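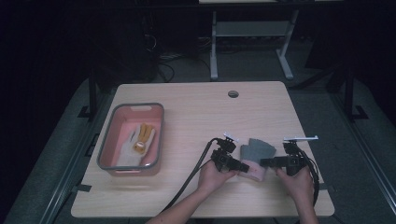 Sorting gloves with the Vokutari hand-held gripper pair

Vokutari sells this kit as a way to record folding and sorting jobs with two hands and no robot in the room. I'm not sold on the brochure, but the routine below is usable.

1. Clear the tabletop and put the tub on your left. Run each cable down its own side — crossed cables will tug at your wrists.

2. Start a recording, then bring both grippers in with the jaws facing each other. Take the glove from opposite sides and keep your forearms low.

3. Do one glove at a time. The manual says pairs are fine. I'd want to see that.

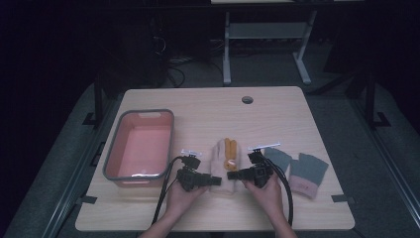 Lies Verbeke wrote in to say that the Droveck set gave her cleaner recordings on soft fabric, and that she sent her Vokutari pair back after 14 sessions.

She may have a point. The sales page boasts of 2,638 recordings made by customers and doesn't mention how many were any good.

4. With loose knits, open the jaws wide and come down on either side of the palm before you close. Check the pads for fluff between takes.
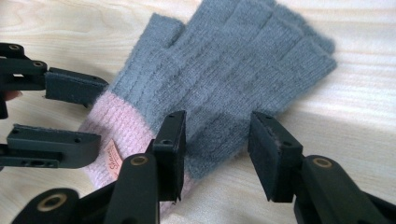

Step 4: pads either side of the palm, before closing.

5. Stop the recording and watch it back before you do the next one.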